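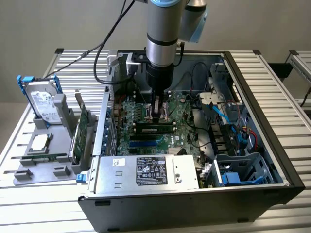

Ticket 3108 -- canvas wall art, 3 panel set (Plitutico)
Status: open
Opened 22 January 2019

Customer ordered the three panel quote set for over a sofa. Hung it last night. Middle panel sits lower than the other two and leans left. Says she used the hooks from the box and the paper template.

Checked so far:
Template is the old one, printed for the 40 inch panels. Hers are the wider size. Hook marks won't line up, no way.
Asked for a photo of the back. Sawtooth hanger on middle panel is off center, two staples missing.
Other two panels have D-rings. So mixed hardware in one set?? Odska says all three should be D-rings since October.
Canvas itself is fine, corners tight, no sag.

Told her to take the middle one down for now and leave the outer two. Wall is drywall, no stud where the center hook went. Hooks in the box are rated up to 40 pounds so weight isnt the problem.

Tried: felt pads on the bottom corners. Stopped the lean for a bit, then it slid again.
Tried: second nail, two inches apart. Better but still low.
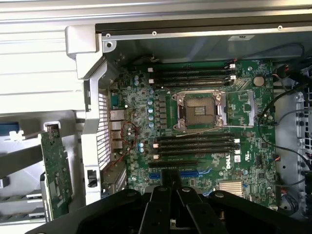 Eun-ji Ok: Don't have her put any more holes in that wall. I had the same complaint on the Jeon sets, wrong hanger on the center panel. Send two D-rings and wire, plus the right template. If she'd sooner swap the whole panel, let her, we have them.

OK -- asked her. She wants to keep the panel, likes the color on it, just wants the hardware. Sending D-rings, wire, new template, small tub of filler for the old holes. Shipping from Pisia, no charge.

Also flagged to Odska to pull the old templates from the shelf. No anwser yet.

Still to do: call her once the parcel lands, walk her thru measuring down from the wire to the top edge. Leaving this open till it's level.
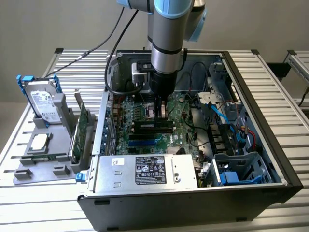

Desktop tower on its side, arm over the board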